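1/ Our strata has signed up for an app called Pondby that tells you when to run the dishwasher. It costs $8 a month per unit. I have questions.

2/ The pitch says the average household saves $223 a year. Average of whom? I asked. Got a link to the same page with the same number on it in a bigger font.

3/ Do the sums. Twelve months at $8 is $96, so even if you believe the 223 you've handed back a fair chunk before you've rinsed a plate. And our off-peak rate starts at 9 pm. I already knew that – it's printed on the bill. 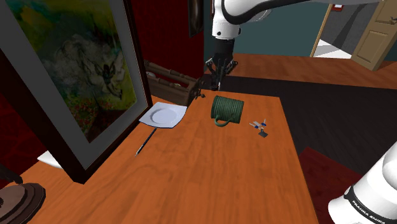

4/ Rachid in unit 3 reckons it's paid for itself. He also got solar in August, so good luck working out which one did it.

5/ My favourite bit is the "neighbourhood score". Ours is 3,818. Out of what? Leire emailed support and they told her it was "trending well".

6/ I'm not against saving power. I hang the washing out, I turn things off at the wall. I just don't see why I need a subscription to be reminded that night comes after day.

7/ Opt-out form is on the back of the notice by the mailboxes, small print, second paragraph. Mine's in. Will post if they bill me anyway.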